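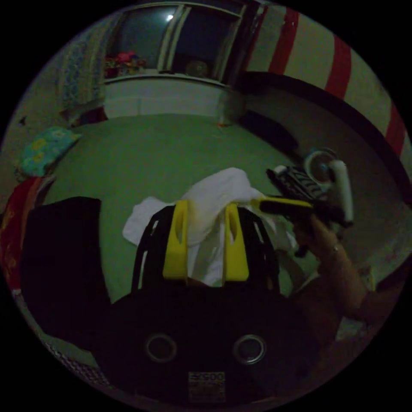

La casa de la calle Rivadeneira

Cuando murió la tía Ofelia, a mi madre le tocaron las deudas, a mi tío Anselmo el terreno de arriba y a mí, que era la menor y la que menos había preguntado, me tocó la mantelería. Lo digo así, la mantelería, porque así figuraba en el papel que nos leyó el notario, entre un reloj parado y un juego de cucharillas, y porque durante mucho tiempo no supe llamarla de otra manera. Eran dos baúles. Los trajeron una tarde de mayo en la camioneta de un vecino y los dejaron en el zaguán, y allí se quedaron hasta que tropecé tantas veces con ellos que no tuve más remedio que abrirlos.

Ruth Huaranga vino a ayudarme. Ruth y yo nos conocíamos desde el colegio, y tenía la virtud, rara en las amigas de toda la vida, de saber estar callada en una casa ajena. Puso agua a calentar, se arremangó y levantó la primera tapa. Salió un olor a membrillo y a armario cerrado que me llevó de golpe a las siestas en casa de mi tía, cuando yo me tumbaba en las baldosas del pasillo para sentir el fresco en la espalda y ella pasaba por encima de mí con la plancha en la mano, sin reñirme nunca, levantando mucho los pies.

- ¿Y esto quién lo bordó? - preguntó Ruth.

Había sacado una servilleta y la sostenía a la altura de la ventana. En una esquina, con hilo del mismo color que la tela, de modo que solo se veía al ponerla a contraluz, había una palabra: Kornov. Sacó otra. Kornov también. Y otra más, y otra, hasta veintitrés, que las fuimos dejando sobre la mesa del comedor y sobre las sillas, y cuando ya no cupieron, en el respaldo del sofá.

Yo no había oído esa palabra en mi vida. Mi madre, cuando la llamé, tampoco, o eso dijo, aunque se quedó callada un poco más de lo que suele y después me preguntó si estaba comiendo bien. Fue mi tío Anselmo quien me lo aclaró a medias, un domingo, mientras limpiaba judías verdes sobre un periódico. Kornov era un pueblo, me dijo, un pueblo con río, muy lejos, y de allí era el hombre que le arreglaba los relojes a tu abuelo. Se llamaba Juraj Vlček y tenía el taller en esta misma calle, donde ahora está la zapatería. Y siguió con las judías, quitando los hilos uno por uno con una paciencia que yo no le conocía.

Tardé semanas en sacarle el resto, porque mi tío era de los que cuentan las cosas como quien da de comer a los pájaros, un poquito y con la mano cerrada. Me contó que Ofelia le llevaba el reloj del comedor a Juraj Vlček cada dos por tres. Que el reloj no se estropeaba tanto. Que mi abuela, que para estas cosas tenía un oído finísimo, se levantó una noche y la encontró en la cocina parando el péndulo con un dedo. Me contó que él hablaba un español muy correcto, como de libro, y que a mi tía la llamaba señorita Ofelia incluso cuando se la cruzaba bajo la lluvia y los dos iban calados y sin paraguas.

- ¿Y qué pasó? - le dije.

- Que se fue - dijo mi tío -. Tenía allí a su madre enferma. Iba a volver en doce semanas.

Ella bordó mientras tanto. Bordaba por las noches, en el mismo rincón del pasillo donde años después yo dormía la siesta, y bordaba el nombre de un sitio que no había visto porque el de él, supongo, le daba vergüenza ponerlo. Le parecía, creo yo, que quien abriese el cajón y leyese Kornov pensaría en una fábrica, en una marca de hilo. Y tuvo razón, porque eso es lo que pensó todo el mundo.

Llegaron cartas, al principio. Luego llegó una sola, con un sello distinto y letra de mujer, y mi tía la leyó de pie en el zaguán, la dobló y subió a planchar. Mi tío, que tenía entonces nueve años y estaba sentado en la escalera con un tebeo, recordaba que aquel día se planchó en la casa hasta lo que no se planchaba nunca: los trapos de la cocina, los pañuelos viejos, las fundas de las almohadas de la habitación de invitados.

Le conté todo esto a Ruth una noche, con las servilletas todavía repartidas por el comedor, porque yo no había encontrado el momento de guardarlas y, la verdad sea dicha, me había acostumbrado a verlas. Ella escuchó con los codos sobre la mesa. Después cogió una de las servilletas, se limpió con ella una miga de la boca y me miró, a ver qué hacía yo.

Me entró una risa tonta, de esas que no se paran. En todos los años que comí en casa de mi tía, y comí allí muchos jueves, y todos los santos, y la temporada larga en que mis padres no se hablaban, jamás vi aquellas servilletas sobre una mesa. Comíamos con unas de cuadros, ásperas, que soltaban pelusa.

Así que las usamos. Esa noche dos, con la sopa, y el sábado siguiente vinieron mi madre y mi tío y puse cuatro, y mi madre pasó el pulgar por la esquina bordada durante toda la comida sin decir palabra. A los postres, mi tío derramó el vino. Se quedó mirando la mancha, que corría hacia el borde, y echó encima la suya, la apretó bien con la palma y la dejó allí.

- Ofelia habría puesto sal - dijo mi madre.

- Ofelia no las habría sacado - dijo él.

La mancha no salió del todo. La tengo puesta aparte, en el cajón de los cubiertos, y es la que le doy a quien viene a casa por primera vez. Y el reloj del comedor, que también acabó conmigo porque mi tío no quería oírlo, lo llevé a arreglar en otoño a un taller al otro lado de la ciudad. El muchacho lo abrió, sopló dentro, movió algo con la punta de un destornillador y me lo devolvió en marcha. No me quiso cobrar. Me dijo que por dentro estaba perfectamente y que lo único que necesitaba era que alguien le diera cuerda los lunes.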